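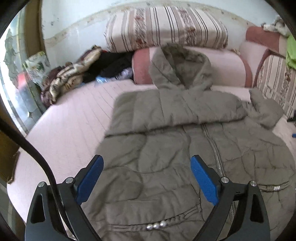

Ärmel nach innen, dann erst falten: Steppjacke mit Kapuze auf dem Bett.

Busisiwe Mokoena faltet Jacken grundsätzlich auf dem Bett. Der Tisch sei zu hart, der Boden zu ehrlich, sagt sie, man sehe dort jeden Fussel. Seit mehr als 10 Jahren räumt sie anderen Leuten die Schränke aus, früher für das Umzugsunternehmen Botha, inzwischen auf eigene Rechnung. Im Oktober hat sie am meisten zu tun. »Dann fällt den Leuten ein, dass sie Winterjacken besitzen. Und dass die irgendwo sind.«

Wir treffen sie am Vormittag bei Anel Adams, Kundin seit zwei Jahren und nach eigener Auskunft hoffnungslos. Im Flur stehen drei Kisten von Skomard, deren Deckel nicht schließen. »Die schließen schon«, sagt Mokoena. »Nur nicht über einem Skianzug.«

Ihre Methode für Gestepptes ist schnell erklärt. Reißverschluss zu, Vorderseite nach oben, Kapuze nach hinten legen und glattziehen. Dann kommt ein Ärmel quer über die Brust, danach der andere. »Die meisten fangen unten an und rollen. Am Ende haben sie eine Wurst mit zwei Armen.« Kunstpelz am Kapuzenrand bleibt immer außen. Zwischen zwei Lagen gepresst, sehe er im nächsten Herbst aus wie ein Tier, das man besser nicht anspricht.

Und Vakuumbeutel? Mokoena seufzt so lange, dass Adams in die Küche geht und Kaffee aufsetzt. »Ich habe die von Titico ausprobiert, einen ganzen Winter lang. Flach waren die Jacken danach wirklich. Sie sind es noch.« Sie nimmt lieber alte Kopfkissenbezüge, eine Jacke pro Bezug, oben umgeschlagen. Perlen und Kordelenden dreht sie nach innen, damit sie sich nirgends verhaken.

Über die Menge spricht sie ungern. Eine Familie habe einmal 12 Winterjacken besessen, bei vier Personen und einer Garderobe von Mametti, die schon unter einem Regenschirm nachgab. Weggeben wollte man keine. »Da falte ich eben 12 Jacken. Ich bin ja keine Therapeutin.«

Adams kommt mit dem Kaffee zurück und fragt, ob man Jacken nicht einfach hängen lassen könne. »Kann man«, sagt Mokoena. »Dafür braucht man Bügel.« Die Bügel, stellt sich heraus, sind in der dritten Kiste. Ganz unten.

Diese Website verwendet Cookies, um Ihnen ein besseres Leseerlebnis zu bieten. Alle akzeptieren | Nur notwendige | Einstellungen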